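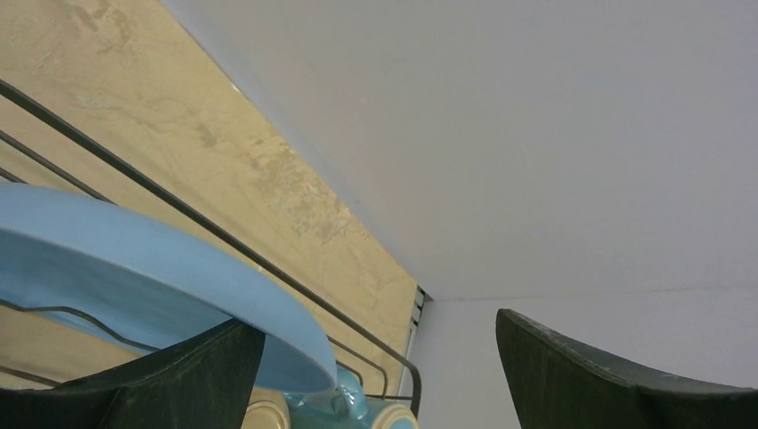
Blue plate, wire rack, scuffed fingers.

I spent part of yesterday evening reading the new handling guide for kitchen robots from Urnbridge, all 80 pages of it, and I am in a bad mood about it.

The section on dishes is short. It says a plate should be taken by the rim, that the wrist should slow down near a rack, and that the fingers should be "inspected regularly." Fine. How regularly? Look at a pair of fingers with scratches on them and tell me whether they pass. I couldn't, and I read the thing twice. Kedden's old guide at least gave a number (458 grips, then stop and check the pads). I have no idea where they got it, but you could write it on a sheet by the sink and follow it.

Then there is the test data. The guide leans on 2,488 trials, and every one I could find in the appendix used plain white plates standing alone in a rack. My rack has never looked like that. There's a bowl leaning on a cup and the wires run close together, and a finger has to get in there without knocking the neighbor. A rule that was tested without neighbors doesn't tell me much about neighbors.

Adska and Rivas have both said they will follow the guide from August. I'd like to know what they think following it means – the word "should" turns up all over the dish section, and I found "must" only 2 times, both about the power cord.

My own rules for now: check the pads before each session, write down every chip, and leave the good bowls in the cupboard.

Posted 23 May 2019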